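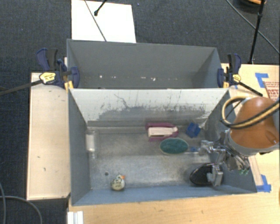 2/ What goes in the bin

The mix is deliberately awkward. A stapler, a sponge, a clear plastic thing, a small bird toy, something black and shiny. Hard, soft, see-through and slippery all in one heap.

The clear one gives the depth camera the most trouble. It barely shows against grey walls, so the arm has to learn it from grasps more than from looks.

3/ How one attempt goes

The arm picks a point in the bin, goes down, closes the fingers and lifts. The fingers are checked for width once they are up. If they have closed all the way, the attempt is marked as a miss. If they haven't, it's marked as a hold and the object is let go over the other compartment.

We save the view before, the chosen point, the angle of the wrist and the result. That's one example.

4/ Why two compartments

When one side is cleared, the job turns round and the arm works back the other way. It means the run can go on without a person putting things back. Before this we had a single tray and someone had to refill it by hand. We lost most of August to that.

5/ Numbers so far

The first target was 2000 attempts with the present set of objects, and we passed it last night. The early ones were close to random. I've kept them all, misses included. Vemov (our name for the grasp model) gets as much out of a bad attempt as a good one, as long as the label is right.

6/ Labels

The label isn't always right. A thin object held at its edge can read as closed fingers. I went through 80 attempts by eye and changed a few, nearly all of them holds that had been put down as misses. The width limit has been moved since then and I'll check another 80 with the new setting.

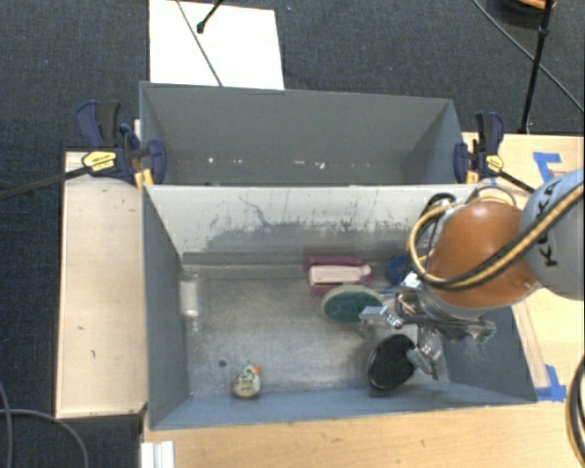
Pavance grasping log
@pavance_bench · 27/12/2021

7/ Walls and corners

Objects end up against the divider a lot. The stapler is a regular there. A straight-down grasp next to a wall usually means one finger has no room, and the force limit stops the arm before it gets anywhere.

We could have told the arm to leave that strip alone. I'd sooner have the examples. So the sampler now puts over 40 per cent of its attempts near a wall or in a corner, and the misses there are going up as expected.

8/ Holding the bin still

It's clamped to the table at both ends. The bin used to creep a few millimetres over a long run, and the saved points slowly stopped matching the real ones. There is tape on the table as well. If the bin ever has to come off, please redo the calibration before starting a new batch, even if it looks to be back in the same spot.

9/ Swapping objects

Next batch gets a different set. Bailly (the script that draws up the object lists) picks them from the shelf by size and stiffness. Two things from the old set stay in each time so that batches can be compared.

No food packets yet. They split.

10/ Sharing it

A few people asked. The examples will go up under the Omosance folder once the labels are done, with the raw views and the results in separate files. The wall attempts will have their own tag so you can leave them out if you want to.

11/ Still open: whether to keep attempts where two objects come up together. At the moment they count as a hold. I think they need a third label, which means going back through the lot.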